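Desk Lives
8 min read

Raili Rissanen was halfway through apologising for her desk before I'd got my coat off. I told her that if she'd tidied it I'd have gone straight home again, and she laughed and moved a pile of envelopes off the spare chair so I could sit down.

I'd been wanting to do this one for ages. Raili edits and translates from a shared office on the top floor of the Kang building, and three separate people had told me that hers was the desk I ought to write about. (One of them was Chiyo Oda, who sits on the other side of the room and who put it a bit less kindly than that.)

"I'm not messy," Raili says. "I want that in. I know where everything is. Ask me for something."

I ask for a stapler. It takes her a while, but fair play, she finds it, under a printed manuscript that she then starts reading and has to be talked out of.

She moved in one January, with two boxes and the firm intention of keeping things bare. At home she had been working off the kitchen table, clearing it every night so that people could eat, and what she wanted more than anything was a place where she could leave a job open and come back to it in the morning exactly as it was. "That's the luxury, isn't it? Not the space. Just being allowed to walk away from it."

The bareness lasted until the Friday, when the dictionaries arrived.

I should explain about the shelf, as it's the thing you notice first. It runs along above the desk and it's packed, and I mean really packed, the sort of row where taking one book out is a two-handed job. She says the books went up in an order once. There was a language order, and then a size order, and then Mio Hosoda borrowed a fat one in the middle and everything leaned into the gap and that was the end of that.

"People say, why do you need them, it's all online," she says. "Some of it is online. But I remember where things are on a page. I'll think, it was bottom left, near a coffee stain. You can't search for a coffee stain!"

Does she use all of them? She goes quiet and looks along the row. "I use the ones I can reach."

Anything that won't stand up gets laid on top, or goes to the end where the loose papers are. She calls that end the departures lounge. Papers wait there until they are filed or until a project finishes and they can go in the recycling, and a fair few have been waiting since a catalogue job for Gisten that she'd rather not talk about. All right, she did talk about it, for twenty minutes, but she made me promise to leave out most of it. I'm allowed to say that it came in at 2000 words, that it was supposed to be easy, and that the client had four different names for the same hinge.
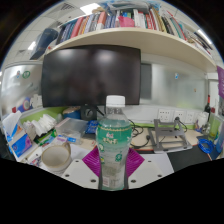
We got on to drinks after that. I've asked everyone in this series what they have on the desk to drink, and I've come to think it tells you more than the books do. Raili is a bottle person. She used to be a mug person, until she put a full mug of tea through a keyboard in the week of a deadline, and now anything that comes near her work has to have a lid that screws on. It's the one rule she has and she's fierce about it. Visitors get their tea over by the window.

(I got mine over by the window.)

"Aoi thinks I'm ridiculous," she says. Aoi Ueda, who does the illustrations for a lot of the children's books Raili works on, paints with an open jar of water at her elbow all day long and says she has never once knocked it over. Raili tells me this in the voice you'd use for somebody who cycles without a helmet.

She's much more relaxed about the partition. When she first came she asked whether she could do without one, thinking she'd feel shut in, and was told they came with the desks. Now she says she'd fight anyone who tried to take it away. It's frosted, so she gets the light without seeing everybody walking past, and she can tell who's there from the shape of them anyway.

"And people stick things on it, or I do, and then I stop seeing them. My sister came up once and asked about a sticker and I had no idea what she meant. I'd been sitting next to it the whole time."

I wondered how much of the working day the screen is on for. Less than I'd have guessed. Raili does a first read of everything on paper, with the monitor off, and won't switch it on until she's got to the end. She picked the habit up from Sosina Assefa, her first boss, who ran a tiny press and used to go round the room turning people's screens off for them. "I was furious! I was twenty-something, I thought it was so old-fashioned. And I've done it ever since."

She has tried to be organised in other ways. There was an app called Prumov that she paid for and opened twice. There was a set of stacking trays from Wuvville, which are now holding up a plant at her mother's. Every so often she has a proper clear-out, usually on the afternoon before a big job is due, and she gets as far as the first interesting piece of paper.

"What I do now is, I clear enough for my elbows," she says. "If I've got room for both elbows and the pages, I can work. If one elbow's on top of something, then I tidy."

I tried that at home the next day and I'm sorry to report that one of my elbows was on a parcel I'd been hunting for since the weekend.

Before I went I asked what she'd save if she could only carry one thing down the stairs. I was expecting a dictionary, or the manuscript she'd been so taken with. She thought about it for a good long while, looking up at the shelf, then at the heap of papers at the end of it.

"The chair," she said. "It took me years to get that chair right."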